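Trallcombe bench notes, December entry
Table reset / tidy trials, cloth + small stuff

Started 10:00, late because the key for the back cupboard was in the wrong drawer again. Room cold. Radiator on full.

Aim for today: get one tabletop layout we can put back the same way each time, and settle which cloth items stay in the set. Last month's layouts drifted. Cup wandered, plant wandered, nobody wrote down where the plant was meant to go. So writing it down now.

Tablecloth: the red and white check from Arnisano. Keeping it. The plain gray one showed every crease and people kept stopping to smooth it. With the check you stop seeing creases after a minute. Downside, small things get lost on the dark squares. Also it slides. Tried clips on the near edge, took them off, they catch sleeves. Non-slip mat underneath is better but it's too short for the table so the far end still creeps.

Things on the table, standard set from now on:
clear cup, standing, far side
clear water bottle, white cap, lying down next to the cup
little black-framed picture, the branch drawing, right hand part, flat
green plant, right edge
purple cloth, middle
yellow ball, the small pale one

Bottle stays on its side. Standing it up was fine until the table got bumped, then it rolled off the far end, twice. Lying down with the cap pointing off to the right it mostly stays put.

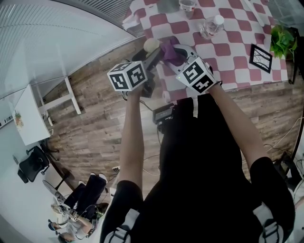 4 min read

Purple cloth. Crumpled start, every time. I had wanted a neat start (folded in half, edge toward you) but it takes longer to set up than to do the task, and each person's idea of "in half" is diferent. Drop from elbow height, leave it how it lands. Done. If it lands hanging off the table, drop again.

Ball and cloth together is the awkward bit. Ball gets into the folds and then you're chasing it. Two ways to go: ball first into the cup, then deal with the cloth, or cloth first and let the ball go where it likes. Ball first is calmer. Cloth first is quicker when it works, and when it doesn't you are on the floor looking under the radiator. Putting ball first in the written steps.

Folding order, as it stands:
1. ball out of the way, into cup
2. pull cloth open by two corners, don't shake it
3. fold far edge to near edge
4. fold again left to right
5. park it left of the picture frame

Step 3 needs work. The cloth grabs on the tablecloth and brings it along, so you end up with a ruck in the check and the cup leaning. Lifting higher before folding helps. Tried the thinner Zodell cloth instead, slippery, folds well, unfolds itself well too. Back in the box.

Frame: leave the glass out for good. It rattled, and the light from the window came straight off it. Backing card is loose, needs tape. Don't stand it up, the strut is bent.

Plant is fine where it is, at the edge, out of reach of elbows. Leaves do get in the way if you come at the frame from the right. Come at it from the left. Water it on the sill and NOT on the table, somebody did it on the table and the cloth took two hours on the radiator.

Counts for the log: 261 resets on the old layout before we stopped, 453 all in if you include the gray tablecloth ones. Wouldn't compare the two. Reset on the new layout takes roughly 4 minutes with one person, most of that is straightening the check. Would like that down.

Lunch. Came back, somebody had used the cup. Washed it. Bought-in spares are on the Villaseñor order, a sleeve of them, same clear kind hopefully. Please use the mugs.

Afternoon: ran the steps through 10 times start to finish. Ball in cup ok on all of them. Folded cloth acceptable on most, the last couple were sloppy but that was me being tired. Tablecloth crept toward the far side by a hand's width over the whole run. So mat needs sorting before anything else.

To do
longer mat, or two short ones taped
tape the frame backing
tape marks on the UNDERSIDE of the tablecloth for cup and plant, top side marks look messy
second purple cloth, same weight, this one is going bobbly at the hem
put key back in the RIGHT drawer

Left the table set up overnight. Don't move the plantt.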